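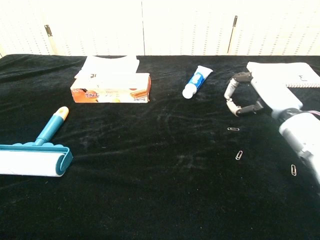 Lint, Pile and Pressing: Looking After Velvet and Other Napped Cloth at Home

Updated March 22, 2018

Napped and pile fabrics need different handling from flat weaves. The category includes velvet, velveteen, corduroy, brushed cotton and most of the microsuedes sold for upholstery. The notes that follow cover table covers, cushion covers, curtains and small upholstered pieces. Clothing is mentioned only where the method is the same.

Identify the fibre first

Most household velvet is polyester, cotton, or a blend of the two. Older curtains and better cushions may be viscose or silk. The care label settles the matter where there is one. Where there is no label, draw a few threads from the seam allowance and burn them with tweezers over a ceramic dish, well away from the rest of the piece. Cotton and viscose burn quickly, smell of paper and leave a soft grey ash. Polyester shrinks from the flame, melts and sets into a hard bead. Silk smells of burnt hair and leaves a brittle black residue that crushes to powder. Blends give mixed results and should be treated as the more delicate of the two fibres.

Viscose and silk pile should not be wetted at home. Water marks them permanently, and no amount of steaming will recover the original colour.

Find the direction of the nap

Run a clean, dry palm lengthwise over the cloth. In one direction the pile lies flat and the colour looks paler. In the other it resists and the colour deepens. Put a small safety pin in the hem pointing in the smooth direction. All brushing finishes in that direction. When a cover is made from two or more widths, check each one separately, as home-sewn covers are often joined with one width upside down.

Removing lint

Dark pile shows pale lint far more readily than a flat cloth of the same colour. Work in this order:

Shake the piece outdoors, pile side down.

Vacuum with the upholstery head at the lowest suction setting. Lift the head between strokes. Dragging it sideways leaves tracks.

Go over the surface with a dry rubber glove or a rubber-edged squeegee, in short strokes with the nap. The lint gathers in rolls and can be picked off.

Finish with a soft clothes brush, natural bristle, in long strokes.

Adhesive rollers are acceptable on polyester. On cotton velveteen they pull fibre from the base cloth, and the cheaper refills leave a trace of adhesive that collects more dust than was removed. The Lurby roller leaves less residue than others tested on our own covers, but the outer sheet should still be torn off and discarded after storage.

Tumble dryers are a common source of lint. Clean the filter before drying any pile fabric, and never dry velvet with towels.

Washing

Polyester velvet and cotton velveteen with a washable label can be machine washed. Turn the item inside out, close any zips, and place it in a mesh bag large enough for it to lie in loose folds. Use cold water, the gentle cycle and a liquid detergent at half the usual dose. Powder lodges in the base of the pile and dries as a white bloom. Fabric softener coats the fibres and should be left out.

Keep the spin at 600 rpm or lower. Higher speeds set hard creases that are difficult to steam out, particularly at the folds of heavier cloth.

Black and navy cotton will lose dye for the first several washes. Wash them alone. A colour-catcher sheet is useful as an indicator: when it comes out clean, the cloth can go in with other darks.

Drying

Shake the wet item firmly by two corners, then hang it over a padded rail or a towel folded over the line, pile outward. Pegs leave dents. Where they can't be avoided, put them on the hem only, with a scrap of the same cloth between peg and fabric. Keep dark cloth out of direct sun. Brush once when barely damp and again when dry.

Creases and crushed pile

A hot iron applied to the face of velvet flattens it for good. Three methods are safe.

Hanging steam. Suspend the cloth and pass a hand steamer along the reverse side, holding the head 5 cm away. Brush the face lightly against the nap, then with it. Leave the cloth hanging until fully dry.

Needle board or offcut. Lay the cloth face down on a needle board, or on a spare piece of velvet with the pile upward. Steam the back with the iron held just clear of the cloth. The Drandard needle board measures 28 by 62 cm and suits cushion covers. A table cover has to be moved across it in sections, with each section allowed to cool before it is shifted.

Bathroom steam. For shallow creases, hang the piece in a closed bathroom while the shower runs hot, clear of any splash. Results are slower and less even.

Small dents from lamp bases or vases usually respond to a single ice cube set on polyester pile until it melts, then blotted and brushed up. Do not use this on viscose.

Spills

Blot with white paper towel, pressing straight down. Do not rub. For water-based spills on washable pile, follow with a cloth wrung out in cool water and a drop of dish detergent, then a second cloth with plain water. For candle wax, harden it with a cold pack, flex the base cloth so the wax cracks, and lift the pieces with a blunt plastic edge. Any remaining film can be drawn into brown paper using a cool iron from the reverse side. Test all cleaning agents on the hem and let the test dry before judging it.

Storage

Roll pile fabrics, pile outward, on a cardboard tube covered with acid-free tissue. Birnwood sells tubes in a diameter wide enough for heavy curtains; carpet shops will often part with theirs free of charge. Wrap the roll in washed cotton sheeting. Plastic traps moisture and draws dust by static. Where folding is the only option, pad every fold with crumpled tissue and refold along different lines each September.

Cedar blocks deter moths on silk and wool pile but must not touch the cloth, as the oil stains. The Abubakari hanging sachets avoid this by keeping the cedar inside a cotton sleeve. Sand bare blocks lightly when the scent fades.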